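Company > Who we are

About Plendex

Plendex repairs and refurbishes hand tools and small shop equipment for contractors, school workshops and rental counters. We work out of one building in Viltthorpe, next to the old feed store. Malcolm Wragg started the business with a bench grinder and a van, and for a long time the whole operation was people at benches, sorting, cleaning, checking and repacking.

There are 82 of us now. Most of the tools that come through the door arrive mixed together in crates, and each one has to be picked out, looked over and put where it belongs. Sorting used to take up most of the morning shift. It is repetitive work and hard on the wrists and shoulders, and it was the job people most often asked to be moved off.

How we use automation

Güven Çınar joined us from a packaging plant in Barajas and now runs what we call the Vekero cell. The name came from a label on a crate and it stuck. The cell uses robot arms to practice handling single tools and trays, one simple move at a time. An operator guides the arms through a job, the movements are recorded, and the recordings are used to teach the arms to do it on their own.

Progress is slow. A person can pick up a screwdriver from any angle without thinking. The arms need to be shown the same pickup up to 300 times, with the tool turned a different way or the tray moved over a little. Some jobs we tried did not work out and went back to the benches. Anything with a loose cord is still done by hand, and so is anything with a blade.

What changed for the people here

When we brought in the first arms, we told everyone that no one would lose a job over it, and no one has. What people do during the day has changed, though. So far 16 employees have trained as cell operators. Each of them came from the sorting benches, and the training took place on paid time. Operators work at the cell for 30 minutes and then switch to something else – guiding the arms takes steady attention and people get tired of it faster than they expect.

Not everyone wanted the training. Several of our longest-serving sorters said they would stay with inspection, and we had plenty of inspection for them to do. Pay for the two jobs is the same.

The Vekero cell, from close to the floor and with both arms in view:

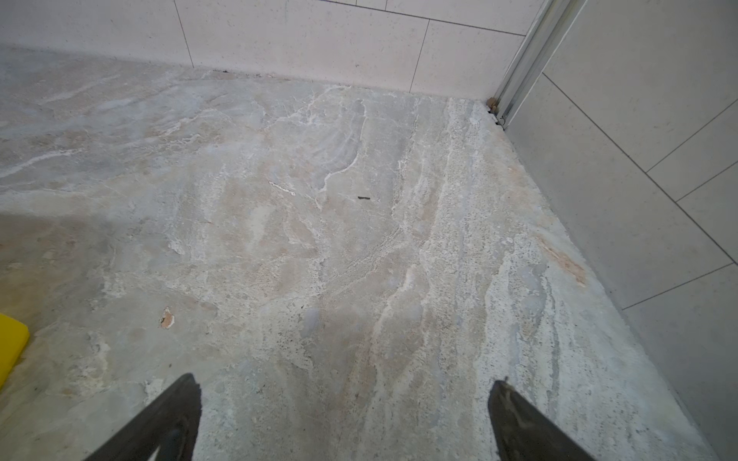
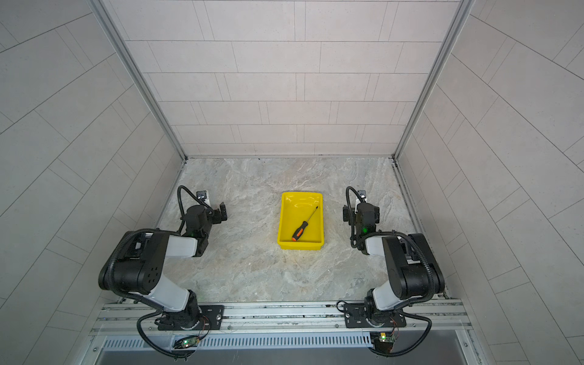

Operators decide which tools go into the practice list and which come off it. They also write the setup notes, which used to be Güven's job and are a good deal shorter now. Any operator can stop the cell at any time and does not have to fill out a form afterward.

We still have things to sort out. Shift handover takes too long, and the benches nearest the loading door need better lighting. We are also working on a fair way to rotate people who want more hours at the cell than we can give them.

Visiting and working with us

Customers are welcome to come in and see how their tools are handled. Call the front desk first so someone can meet you. If you are interested in a job here, you do not need a background in robotics. Most of our operators had none. We hire for the benches first, and anyone who has finished the first stretch there can ask for a place in the next training group, which starts in July.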